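Hollico Slotted Rail, black, with cable kit
Sold by Westari Workshop Supply

Back in stock as of September. Same rail as before, new carton, slightly better end packing.

What you get: one length of black slotted aluminum rail, one length of braided steel cable, one slider block, bag of fasteners. Feet and wall plates sold separately, see Onditz mounting page. No hex key in the bag any more, sorry, use your own.

Good for: hanging jigs, light counterweights, display stands, plumb lines, curtain and backdrop rigs, anything that wants to go up and down straight. Not for lifting people. Not for overhead loads of any kind. Not for outdoors unless you like rust on your fasteners. 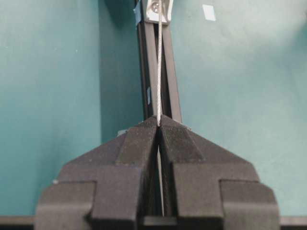 Cable first, then everything else. Most returns we get are folks who bolted the rail up tight and then tried to thread the cable after. Hang it from the top, let it drop in front of the rail and leave it a minute to settle. It should come down close to straight, like on this one, and the twist in the strands should look even all the way along. If you see a flat spot or a kink don't try to work it out with pliers, cut a new piece. Tape the end before cutting or it'll fray on you. Check the rail too while your at it, a small lean at this stage is easy to fix and a pain later.

Finish: black, takes fingerprints, wipes off with a damp rag. Slots run the full length. Drop-in nuts fit from the face, so no need to take the end off to add one. The older Kwon nuts fit as well but they're snug, so file the corner a bit.

Slider block: goes on from either end. Snug the fasteners by hand, slide it up and down the whole length, then tighten. If it binds halfway there is grit in the slot. Blow it out, don't oil it. Oil just makes paste.

Scuffs: rail gets handled a lot and small pale marks show on black. We don't take returns for scuffs. We do take returns for bent, dented or wrong length, just keep the carton.
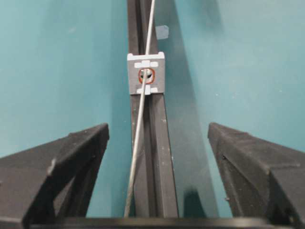 Amerley Quansah wrote in that hers went up in an afternoon and has stayed true, but she'd like a longer cable in the kit and clearer words on which way up the block goes. Fair on both. Longer cable is now an add-on at checkout. Block goes whichever way puts the fasteners where you can reach them, it will run the same.

Shipping: orders in by 10 a.m. go out same day. Rail ships in a long carton, so somebody has to be there to sign. Max 11 rails per carton, over that we split the order into 2 shipments and you pay for one.

Part no. 1914. Put it on your PO or it sits in the pile.

Cut to length: yes, small charge, no returns on cut peices. Send the finished length, not the length you think you need plus a bit. We cut square both ends and knock off the burr.

Trade accounts and bulk pricing: ask for Lucienne Joly at the counter or use the contact form. Phone is quicker before noon.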